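The spreadsheet has opinions

Posted in: Work, Money

I have been put in charge of the equipment budget, which is what happens when you're the one who complains about it. The plan is to get a two-armed robot that can clear and lay tables, and my job is to work out what that costs before Rostislav signs anything.

The robot itself is the easy line. Tromedico sent a quote within the day, with a nice logo on every page. Then I read the notes. Grippers are quoted separately. Spare fingertips come in packs of 20, and you will want a pack, says Zubaida, who has seen what a teaspoon does to the soft ones. Delivery is extra. So is the crate, which they would like back.

Stotovton were cheaper until I reached the support contract, at which point they weren't. They did lend us a demo unit for 96 hours, and I learned more in that time than from either brochure.
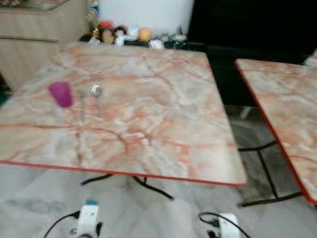 Cutlery is where the money goes. A cup is a friendly object, tall and easy to get hold of. A spoon lies flat and offers you nothing, and any gripper that copes with one costs a good deal more than a gripper that doesn't. I had budgeted for the second sort. I have now moved that figure up and moved the new office chairs to next year, and Lenka has stopped saying good morning.

Other things I'd left off the first version:

Cables. We need around 80 metres, and the good ones are priced like jewellery.

Crockery. I put down 376 for the year. Oľga asked if that was pounds or plates, and I've left it vague.

Somebody's time. A robot that saves an hour a day currently needs Rocío for most of the afternoon. There is no column for this in the template, so I made one and coloured it red.

The revised total goes to Rostislav in December. My own preference is to rent for six months, buy the better grippers outright and put off the second machine until the first has earned its crate back. He would like to buy two now, for the discount. I've asked Tromedico what the discount is, and they've replied with another copy of the brochure.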